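Filed under: Around Town / Trash & Recycling

Oltitz to start charging for couch pickup in October

13/07/2019

If you've got an old couch in the basement that you keep meaning to do something about, you may want to do it this summer. Starting in October, the city of Oltitz will charge $100 to pick up a sofa from the curb, and you'll need to book the pickup ahead of time. Right now it's free, and you can pretty much drag the thing out on a Thursday night and wave goodbye to it.

The council passed the change this week after a long evening (I was there for all of it, on one of those folding chairs, and my back would like a word with the mayor's office). The vote wasn't close. There was a fair amount of grumbling from the seats behind me, though, and I did some of it myself, because I have a loveseat in my garage that was supposed to be gone two summers ago.
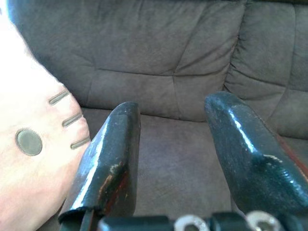

Sofas and other padded furniture fall under the new rules.

So what's changing? The city has been paying Skolora, the company that runs the regular trash trucks, to send a second truck out for big stuff. That second truck has a two-person crew and a lift gate, and it drives the whole city whether there's anything at the curb or not. Last year it brought in 400 couches, which surprised me, and I say that as someone who has watched my own block on moving weekend. Mattresses are already handled separately and cost extra, so those rules stay as they are.

Under the new setup the big truck only goes where it's been called. You phone the public works desk or fill out the form on the city website, you pay, and you get a day. Each household can put out as many as three large items on one booking, and the $100 covers the couch plus the other two. A table and a dresser with no couch will run less, but the city hasn't set that price yet. I asked twice! They told me the full price list goes up before the end of the summer.

Peiyu Wei, who has the public works desk, told the council that the free pickup had turned into a free pickup for several towns at once. People drive in from outside, she said, and leave furniture on the wide part of Gestetti Street by the old feed store, where no one lives to complain. Her crews have been clearing that corner every week. She'd rather have them fixing the sidewalks on the north side, and having tripped on the north side more than once, I'm with her on that.

The other side of it came from Lanying Li, who rents out four small houses near the rail yard and has a lot of tenants coming and going. Her worry is simple. A renter who is leaving town with a full van and an empty wallet isn't going to spend $100 on a couch they bought used for $40, and she'll be the one who finds it on the lawn. "I'm going to be in the couch business," she told the council, and she got the biggest laugh of the night, although I don't think she was kidding much.

She asked for a lower price for renters. The council talked about it for a good long while and then left it out. What they did add is one free booking a year for households that already get the reduced water rate. If that's you, it should show up on its own when you give your account number, with no extra form.

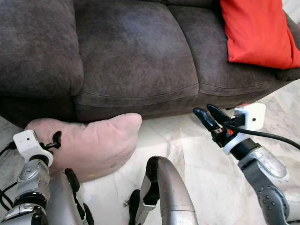
Dark sofa with a bright red-orange throw pillow.

Now, what if your couch is still perfectly good? Plenty of them are. I've furnished two apartments and most of a house from other people's curbs, and the best reading chair I ever had came off a lawn on my walk home from work (I carried it six blocks on my head, in August, and would do it again). Under the new rules you can still put furniture out with a "free" sign on it, as long as it's on your own property and gone within two days. If it's still sitting there on the third day, the city can tag it, and then you're on the hook for the pickup whether you booked one or not.

Rain is the big enemy there. One good storm and nobody wants your couch, sign or no sign. Watch the forecast, throw a tarp over it at night, and put a picture up on the neighborhood page with the cross streets. Say whether there are cats or smokers in the house too. People ask anyway, and it saves them the drive.

You can also call the Tang thrift store on Mill Road, which takes sofas and armchairs on weekday mornings if they're clean and have no rips. They won't take sleeper sofas anymore (too heavy for the dock, I'm told) and they won't take anything with a missing leg, even if you've got a very nice brick under that corner. Call before you load up. I didn't, the first time, and drove a recliner all over town with my hazard lights on.

The store does have a van and will come get things from the ground floor for free. The wait for the van was already running long in June, and I'd guess it's going to get longer once September rolls around and everybody has the same idea.

A few people at the meeting asked why a couch costs so much more to get rid of than, say, a bookcase. I wondered too, so I hung around afterward and asked. A bookcase gets crushed with the regular load and that's the end of it. A couch has springs and foam and staples and a frame, and it takes up a huge amount of room, and the transfer station bills the city extra for it. Some of them have to be pulled apart by hand. If you've ever tried to cut up a sleeper sofa in your own driveway, you know what kind of afternoon that is, and you probably still have the scar.

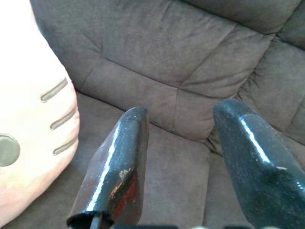 1532 words

You are allowed to take one apart yourself, by the way. If the pieces fit in your regular cart with the lid closed, the city will treat it as ordinary trash and you won't owe a thing. Fabric and foam go in bags. Wood can go in the cart or over to the transfer station. Metal springs are supposed to go to the scrap bin at the station, which is open Saturdays until noon and doesn't charge for metal.

I did this once with my brother-in-law and a borrowed saw. It took us most of a day, and we found a library book, a lot of pens, and one half of a pair of scissors. Wear gloves. Wear real shoes. Those little staples go everywhere and I was still picking them out of the grass the next spring.

What about the corner on Gestetti Street? The city plans to put up a light and a couple of signs there before the fee starts, and the fine for dumping goes up at the same time. Nobody at the meeting seemed to have a great answer for who would be there to write the tickets at two in the morning. Wei said she'd like to see how the light does first. A man behind me suggested parking an empty police car there, which got some nods and then went nowhere.

Skolora's contract with the city stays the same otherwise. Your regular trash day doesn't change, your recycling day doesn't change, and the yard waste bags still go out every other week through the leaf season. I asked about Christmas trees as well, seeing as someone always writes in to me about Christmas trees, and those will still be picked up free in January. Take the lights off, please. The crew asked me to pass that along.

The council said it will look at the numbers again next spring. If the pickups drop and the dumping goes up, the fee could come down, or the renter discount could come back up for a vote. Li says she plans to be at that meeting too, and she'll bring her own chair.

In the meantime, free pickup runs all through August and September. You don't need to book for that, just have the couch at the curb by six in the morning on your regular day and keep it off the sidewalk so strollers and wheelchairs can get by. Please don't lean it on the hydrant either. Pull the cushions off and check down the sides before you haul it out. Public works has a drawer of keys that came off the big truck, and if you lost a set down the back of a sofa this year, you can stop by the front counter and describe them.

Questions about the new bookings go to the public works desk at city hall. They're asking folks to hold off on calling for October dates until the form goes live, and I'm told the waiting list people keep asking them about doesn't exist yet. As for my loveseat, it goes out this Thursday night. It's green, it's a little saggy on the left, and if you're quick you can have it.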